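OK so a few of you asked how we're spending the equipment money this year, and I said I'd write it up once the quotes were in. The quotes are in. Long one, get a coffee.

Background for new people: we're a small outfit in Kelisbridge working on getting arms to handle laundry and other soft stuff. Most of the demos get collected by hand, people walking around with grippers on a handle, and then an arm learns from that. I do the ordering. Randa Akl signs it off (or sends it back with a lot of red in the margins).

The budget runs out in June. Anything not ordered by then goes back in the big pot and I get to beg for it all over again next year. So there's a clock on this.

First thing I did was list what we spent last year, and it was embarrassing! The big line was one arm, as expected. But right underneath it was a pile of tiny orders – finger pads, screws, pivot pins, rush shipping. So much rush shipping. I could have bought another hand-held unit with what went to couriers.

So rule one for this year: spares go in the plan from day one. I put in for 100 pairs of finger pads. Randa wrote "100???" next to it. I showed her last year's orders and she crossed out two of the question marks.

Rule two is that the hand-helds come before a second arm. I know, I know, everybody wants the second arm. I want the second arm! But an arm sitting there with nothing new to learn from is a very expensive coat rack, and right now we're short on demos.
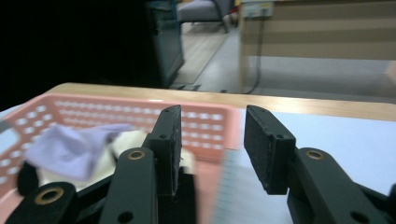 Pads are the part I've been going back and forth on most, so let me stay on them for a minute. There are two quotes on my desk. Sikitz sells a smooth pad that's cheap and ships quick, and Triệu sells a rougher one that costs quite a bit more. For boxes and cups I'd take the cheap one and go home early. But look at the kind of thing we're putting between the fingers, like that lavender cloth crumpled up in the pink basket, and then look at the gritty face on the right-hand pad. That's the sort of surface I want for cloth, and I'm going to pay for it. Sorry, Sikitz. (They'll still get the screws order.)

The Triệu price is $185 per hand-held, with the first set of pads included. We're getting 7. I had 10 in the first draft and Keabetswe Jacobs, who has to charge them, label them and find them again when they wander off, asked me very nicely to think about my life choices.

And she was right, 7 is what we have people for. If your plan has more tools in it than hands to hold them, go fix the plan before your boss does it for you.

Somebody in my replies last time asked if you can start even cheaper and print the whole thing. Sure, people do! We did. I'd do it again for a first try. What got us was the joints. Ours were plain plastic on plastic and they got sloppy, and then the two fingers didn't line up anymore and a bunch of recordings went in the trash. Budget for decent pivots. They cost next to nothing compared to a week of somebody's time.

Which brings me to the line everyone forgets, and I forgot it too, two years running: stuff to pick up. Baskets, towels, sheets, more towels. I put $1000 down for household things this year and it got a laugh in the meeting. But if you train on the same three towels you get an arm that's really good with three towels.

Thrift stores are great for this, by the way. Just keep the receipts. Ask me how I know.

Storage was the other surprise. Video adds up fast and I'd been treating drives as office supplies – a drive here, a drive there, on whoever's card. It has its own line now and I can finally see what it costs us. Not going to share that number, I'm still a little sick about it.

What I cut to make it fit: a fancy bench (the tables we have are fine), a service plan on the old arm, and the Hutus software seats nobody had logged into for months. That last one hurt less than I thought. I kept waiting for someone to complain and so far, silence.

What I'd still like and didn't get: a spare wrist for the arm. If ours goes we're down until the replacement ships, and I don't love that. Randa's take is that we'll deal with it when it happens. We've agreed to disagree and I've put it at the top of next year's sheet in bold.

If you're doing your own version of this, send me your spreadsheet, I'm nosy. I'd especially love to hear from anyone who's run rough pads on thin fabric for a long stretch. Do they snag? Do you rotate them? I've got the order typed up and haven't hit send on the full 100 yet, so now's a good time to talk me out of it.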